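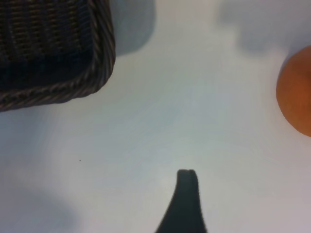

The wrist camera's view of a woven basket, with an orange fruit at the right edge of the frame.

Anyone who has watched a robot arm hesitate over a tabletop will be glad of the latest update to Gunier, the open planning software kept up by the small team at Nadby. The new release came out in October, and it changes how the arm decides where to look before it reaches for anything.

Older versions tended to take a soft shadow beside a basket for part of the basket itself, and the planner would then swing wide around it (very politely, but slowly). Dong-geon Won rewrote that part of the perception code over the summer and tested it on 400 recorded reaches. Planning time fell from 21 milliseconds to 12.

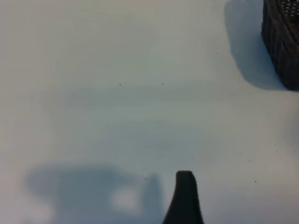
Basket, shadows and gripper finger as seen from the wrist.

"I kept going back to the shadows, and I must have looked at them more than at the fruit," said Do-yoon Kong, who looks after the planner and was happy to talk about it at some length. Settings files from the previous release will still load, and a fix for slow startup is planned next.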